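29th December

Progress report: Waterum neighborhood repair days
To: Maximiliano Montoya, Arroyo Fund

We've had a wonderful few months, and I'm so glad to be writing this one! When you agreed to back us we had a borrowed room and a list of broken lamps. Now we run 2 repair days a month, one in Ekent and one in Flomar, and people come back with their neighbors (and their neighbors' toasters).

**What we did**

The Flomar day has grown the most. We fixed 22 items there at the last session, mostly lamps, radios and small furniture, and almost 500 people have now signed up for the newsletter. Sewing is still the busiest table by far, with zippers well ahead of everything else. Wood repair came second, which surprised all of us, and splintered edges are the thing we get asked about most. 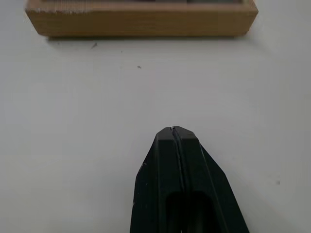
*Wooden box with a rough patch along the top rim.*

**Money**

Spending is close to plan. Thread, glue and fuses cost less than we budgeted, while room rent in Ekent went up in the fall. We'd like to move the leftover supply money across to rent, if you're happy with that. The safety testing kit is paid for and gets used at every session.

**What's next**

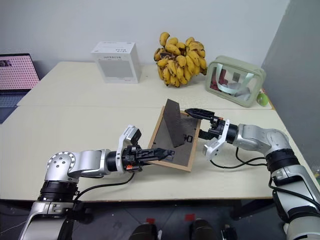 Our beginner evenings start in February, and I can't wait. There will be 4 of them, all on simple home repairs: rewiring a plug, patching a knee, gluing a loose chair joint, and framing. The last one got the most votes in our survey, and a wooden-framed board laid on a white tabletop is just the sort of piece we'd have people work on. Flomar has promised us the bigger room for it.

We still need a second person who is confident with electrical work, so please pass on any names. The sign-up sheet for the evenings goes out with the next newsletter, and I'll send you a copy.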